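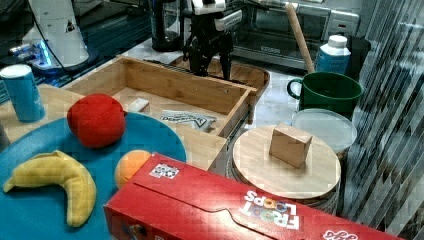

Fig. 4-1. Plush fruit on a blue plate, cereal box in front.

4. Setting up your rooms and getting things in

By now you should have Plullura installed, a household file saved somewhere sensible, and a password you can remember without a sticky note. If you don't, go back to section 3 and come find me after. Everything from here on assumes the file is open and you're looking at the empty Rooms page.

I'm going to walk you through this the way I did my own place in Pranville, because the built-in help is written for people who already know what they're doing. I didn't! I put the whole garage under "Bathroom 2" and had to move it all by hand.

Before you start

You'll want a phone or tablet that can take pictures, a tape measure for furniture, and any receipts you can find in under ten minutes. Please don't go digging for more receipts than that today. There's a whole section on paperwork later (section 7) and it goes much better when the items are already in.

Also check which version you have. Go to Help, then About. If the build number is 2188 or higher, the steps match what you'll see on screen. Lower than that and the Add Room button is hiding in the File menu, and a couple of the field names are different. The update is free and takes a minute or two, so I'd just do it.

4.1 Making your rooms

1. Click Add Room.

2. Type a name. Use whatever you really call the room at home. If everybody in your house says "the back room," call it that.

3. Pick a floor from the list. Apartments can leave this on Main.

4. Leave Room Value blank. Plullura fills it in from the items, and if you type a number there it will stop adding things up until you clear it again. (Ask me how long that one took to find.)

5. Click Save, then do the next room.

6. When you've got them all, drag them into the order you'd walk through the house. I start at the front door and end up in the basement.

Note: Closets. You can make a closet its own room or treat it as part of the room it opens into. I do the second thing, except for the hall closet, which doesn't really belong to anybody.

Note: Storage units and sheds go in as rooms too, but tick Off Site for a storage unit. Some policies cover things kept away from home differently, and you'll want to be able to print those on their own page.

Caution: Don't rename a room while you have an item open in another window. The item loses its room and ends up in Unsorted. It isn't gone, but you'll think it is.

4.2 Adding your first items

Start with the smallest, dullest room in the house. I mean it. Everyone wants to start with the living room and everyone quits halfway through the bookshelf. My first room was the laundry and I was done before my coffee got cold, and that got me through the next two.

1. Open the room and click Add Item.

2. Give it a plain name first and the details after: "Chair, rocking, oak" and not "Grandma's chair." The list sorts by the first word, so all your chairs will sit together. Grandma can go in the Notes box.

3. Fill in Bought (a year is fine) and Paid. If you don't know what you paid, put your best guess and tick Estimate.

4. For anything with a plug, add the model and serial number. Look on the back or the underside. On big appliances try just inside the door.

5. Add one picture of the whole thing, and a second one of the serial number plate if it has one. Two is plenty.

6. Click Save and New if you're staying in the room, or Save and Close if you're not.

Caution: Unplug small appliances and let them cool before you tip them over to read the label. And pull the crumb tray first on anything that has one.

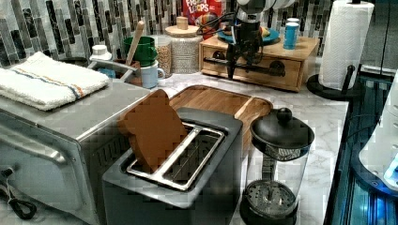 Fig. 4-2. Toaster, French press and toaster oven on the counter.

Note: Kitchens take forever. Mine came to 233 entries and that was with the silverware going in as a single line. Split it over two evenings, uppers one night and lowers the next, or you'll start hating your own measuring cups.

4.3 Groups (use these!)

You do not need a separate entry for every fork, towel or paperback. A group is one line with a count and one price for the lot.

1. Click Add Item as usual, then change Type from Single to Group.

2. Type the name and how many. "Towels, bath" and the number you have is fine.

3. Put the total price in Paid. Not the price for each one. The box doesn't say which it wants, and it wants the total.

4. Lay a few out and take a picture, or just open the cupboard door and shoot the shelf.

My own rule is that anything I could replace for less than a nice lunch goes in a group. My sister groups by drawer, so she has a line that just says "Second drawer," and I suppose that works if you never move anything.

Note: A group holds up to 100 pieces. If you have more than that, make a second group and put "2" at the end of the name. Book people, I'm looking at you.

Leave these out of groups and enter them one at a time:

Jewelry and watches
Musical instruments
Cameras and lenses
Bicycles
Anything with its own appraisal
Art, even the cheap stuff you love

4.4 Food, toys and other things that come and go

I get a lot of mail about this part. You can put in the pantry and freezer as one group each and guess at the value, and then leave them alone. I check mine in May when I do the smoke alarms and otherwise never think about it. Kids' toys I do by the bin — one line for blocks, one for play food, one for dolls, and so on. They'll have moved rooms by tomorrow anyway, so pick the room where they're supposed to live.

Houseplants: up to you. I put in the big one by the window and skipped the rest.

4.5 Checking your work

1. Go to Reports, then By Room.

2. Look for any item with a dash in the value column. Those are the ones you skipped.

3. Click Unsorted at the bottom of the list. It should be empty. If it isn't, see the caution in 4.1.

4. Click Preview before you print. My full report runs to 147 pages with pictures on, and about a quarter of that with pictures off. You do not want to find this out at the printer.

5. Save a copy somewhere outside the house. I keep one on a thumb drive in my desk at work and another with my cousin over in Staniforth. Email works too, if the file is small enough to send.

If the totals look way too high, you've probably got a group where the count and the price got switched. If they look too low, check that Estimate items are turned on in the report (Reports, Options, Include Estimates). It's off when you first install, for some reason.

4.6 When it acts up

Pictures come in sideways: open the item, click the picture, and press R. You have to save the item afterward or it'll flip back.

"File in use" message: you have the household file open on another computer. Close it there. If you're sure you did, restart both.

Adlow scanner won't show up in the list: plug it in first and then start Plullura. The other order never works for me, with either of the two I've owned.

Search doesn't find something you know is there: it only looks at names until you tick Search Notes. This is why I told you about Grandma's chair.

Next up is section 5, values and depreciation. Have a calculator handy and maybe a snack.

Elínborg Ketilsson
Last changed June 2026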